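Sock folding

Sock folding is the practice of pairing and folding clean socks for storage. It is usually the last step in sorting laundry, after sheets and other large pieces have been set aside.

In the flat fold, two matching socks are laid together and doubled over at the middle. In the cuff fold, one cuff is turned back over the pair - this keeps it together but can stretch the knit over time. Thick socks are normally folded only once.
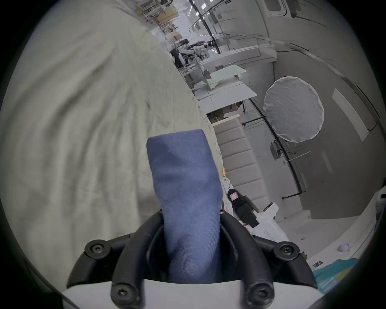

Folded pairs may be stacked flat or stood upright in a drawer, with the rounded fold facing up. Upright storage leaves each pair visible and lets one be taken out without moving the rest. Knit fabrics pick up lint from blankets and towels, and are often sorted separately for that reason.

See also: Laundry, Hosiery, Drawer divider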